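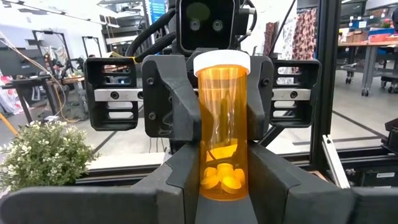

By Gwenaël Baudry, for the Wultbridge Neighbors newsletter

I have spent the last month thinking about pill bottles, and I'm having a wonderful time! It began in my own bathroom cabinet, which I emptied onto the bed one evening in December. I found 18 containers in there (I live alone, mind you), and I could have told you what 11 of them were for. The rest were a mystery until I got my reading glasses and worked through the labels.

So when Hazem Ait Brahim suggested we give one of our Prendergast Hall evenings to sorting out home medicines, I said yes before he finished the sentence. Hazem worked behind a pharmacy counter for years and he is the most patient explainer I know. He started with the part of the bottle I'd never given a thought to, the color. Amber plastic keeps out much of the light that can spoil certain medicines, and you can still see through it well enough to know when you're running low. I love that. A few round yellow-orange tablets at the bottom of an amber bottle tell you it's time to call in a refill, and you haven't even touched the cap.

He also talked us out of the bathroom cabinet altogether. Steam from the shower gets everywhere, and a bedroom drawer or a high closet shelf does much better — out of reach if you have grandchildren coming by. Mine have moved to a shelf in the hall closet, in a shoebox lid so they don't wander.
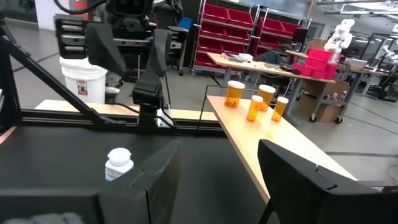
My own favorite subject is telling bottles apart, and I could have gone on about it all night. Amber bottles with white caps are lovely to look at and terrible for this. Put four of them together on a light wooden table and you'll be turning each one around to read it, while a little white bottle with a white and blue label is easy to pick out from the far side of the room. My fix is a strip of colored tape across each cap, with one big letter on it: M for morning, N for night. Leave the pharmacy label alone, and keep the tape on the cap only if that cap always goes back on the same bottle! I open them one at a time now and it works beautifully.

We're doing it again next month at Prendergast Hall, with 2 tables this time, one for tape and markers and one where Hazem will help you write out a list of what you take. Bring your reading glasses and a pen. Old or expired medicine should go to a pharmacy take-back box, so please don't bring it to us. Doors open at 4 and there will be tea, plus whatever I manage to bake.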